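Reading > Short Fiction > The Closing of the China Room

Last updated: June

The Closing of the China Room

The undersigned was instructed by the Florum Institute to attend at the house known as Hedegaard, outside Jetby, and to remain there until the contents of the china room had been wrapped, boxed and handed over to the carrier. The instruction arrived by the afternoon mail on a Friday. It gave no reason for the closing and did not ask for an opinion on it. This account is submitted in place of the standard form, which has no space for several of the matters set out below.

The china room is on the north side of the house, at the end of a passage with a stone floor. It has one window, which does not open. Shelves run from the floor to the ceiling on three walls, and the fourth is taken up by a long table and a cupboard painted the green of old hospital corridors. The room smelled of cold dust and shelf paper. The Institute's letter put the holdings at 3000 pieces, a figure taken from an inventory made by a previous office, and the undersigned saw no cause to dispute it.

The family had given up the house by then. They retained, under the terms of transfer, the right to be present at any removal. They did not use it in person. They used it by letter, and the letters were read each morning before work began, in accordance with the agreement.

The first letter concerned the soup tureens. It asked that they be packed upright and that the lids travel in the same box as the bodies. This was already the practice, and a reply was sent to that effect.

The second letter concerned a blue cup. It was described as having a handle that had come off and been put back on, with a brown line showing at both joints. The letter said that the cup would be found on the lowest shelf behind the sauce boats. It asked whether the cup might be left out of the removal.

The cup was found in the place described. The handle had been mended with a glue that had darkened, and not by anyone with training. In the inventory it appeared as number 53, "cup, blue, damaged, no value." Under the rules of the Institute an object with a number is an object in the collection, whatever is written after the number. A reply was sent explaining this. It was a correct reply and was written with care.

Packing began at the top of the west wall. The method used at Hedegaard is the one used in all houses of the kind. A sheet of tissue is crumpled and opened out again, so that it holds some air. The object is set at one corner and rolled toward the middle, and the sides are folded in on the second turn. Handles and spouts are padded on their own before the rest is wrapped. A hollow piece is filled, lightly, so that the paper inside can be taken out later with two fingers. Tape is put on paper only and never carried onto a glaze. The packer then presses the parcel gently all over, as one might feel a coat for a forgotten key, and any hard place gets another sheet.

The boxes came from Ornberg, the carrier, and were of good quality. The tissue came from the Institute's own stores and was less good. It tore along the folds and had to be used double, and by the middle of the week it was being saved. Torn pieces were put in a basket under the table and used for spouts.

In the evenings the undersigned had a room over the kitchen. There was a lamp, a chair and a shelf of almanacs, and the heating was turned off at nine. It was there that the third letter was read, having been delivered by hand after the office hours laid down in the agreement. It ought to have been held until morning. It was opened at once, and that departure from procedure is reported here.

The letter did not argue. It stated that the cup had been dropped by a child in the passage outside the china room, on the stone, in winter. It stated that the child had hidden the handle in a boot, and that the handle stayed in the boot until spring. An aunt then found it, said nothing to any other member of the household, and mended the cup at the kitchen table with the child holding the lamp. It had been put behind the sauce boats that same night. The writer had not seen it in 28 years and did not ask to have it back. The writer asked only to be told whether the mend had held.

The undersigned went down with the lamp. The passage was very cold. The cup was taken from the shelf, carried to the table and examined, first by eye and then by hand. It was lifted by its handle, empty. It was then filled at the pantry tap and lifted again, and held for as long as a person might hold a cup while listening to someone else talk. The mend held. There is no heading in the Institute's form under which a test of this sort can be entered, and it is possible that it was not permitted.

A reply was written the same night. It was shorter than the earlier one. It said: "The handle is sound. It bears the weight of the cup full." A second sentence was added and crossed out, and the page was then copied fair without it.

Work continued. The west wall was finished, then the wall with the window. The plates went quickly and the figures slowly. There was a shepherdess with a lamb under each arm that needed the better part of a morning, and a set of eggcups in the shape of hens to which the undersigned became more attached than was useful. Paper ran short again and a request was sent to Florum. The answer was that the allocation had been calculated from the inventory and was adequate.

It was not adequate. The sheets that remained were handled in a way that would not be recommended to a trainee: smoothed, pulled apart where they were thick, and bunched up again where a tip or an edge needed cover more than a flat side did.

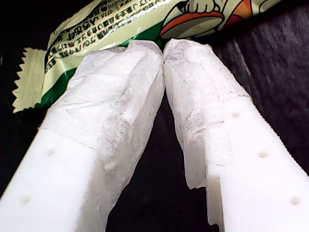 By the last afternoon only the low shelf on the east wall was left, and the sauce boats were done before the light went. The cup was kept until the end. It was the undersigned's intention to wrap it as any other piece in the room would be wrapped, and the first sheet was crumpled and opened on the table for that purpose.

The difficulty was the handle. The approved method would have put a pad through it and drawn the outer wrap tight across, and a tight wrap pulls. On a sound cup the pull is of no consequence. On this one it fell exactly along the upper joint, where the brown line was. The undersigned wrapped the cup, considered it, unwrapped it and wrapped it again more loosely. The loose parcel moved in the hand. It was opened once more.

The carrier's men were then in the yard and could be heard lowering the ramp. Twelve minutes were allowed by the schedule for the sealing of the final box. In that time the undersigned removed a woolen glove, the left, of personal ownership, and put the cup inside it, with the handle lying along the place for the thumb. The glove was wrapped in the last full sheet. The parcel was marked with its number and laid in the top of the box, and the lid was closed.

The following points are therefore put before the Institute for decision.

First, the last box from Hedegaard contains one article that is not in the inventory. The receiving office should be told of this before unpacking, so that the glove is not given a number. Objects have been given numbers in error before, and it has proved easier to add them than to take them away.

Second, the allocation of tissue for houses of this size should be looked at again. A house with many spouts needs more paper than a house with many plates.

Third, the words "no value" appear against number 53. The undersigned has examined the piece under load and requests permission to amend the entry to read "cup, blue, mended, handle sound." The change would not alter the valuation, which may stay as it is.

The room was swept after the boxes had gone. Paper dust had settled along the shelves and came up gray on the cloth. On the low shelf at the back there was a clean ring where the cup had been, and the cloth was taken over that as well, the terms of transfer requiring that the shelves be left clear. The cupboard was locked and the key placed in the envelope supplied.

One further letter had come. It was lying on the mat inside the front door and must have been pushed through while the ramp was being raised. It was addressed to the office and not to any person in it. As the removal was complete, correspondence under the agreement had formally ended, and the proper course was to send it back unopened.

It is in the undersigned's coat at the time of writing, in the pocket with the other glove. The train from Jetby is late and the waiting room is warm enough to read in. The Institute will be informed of the contents should they prove to be of an official nature.

Filed under: Short fiction, Houses, Letters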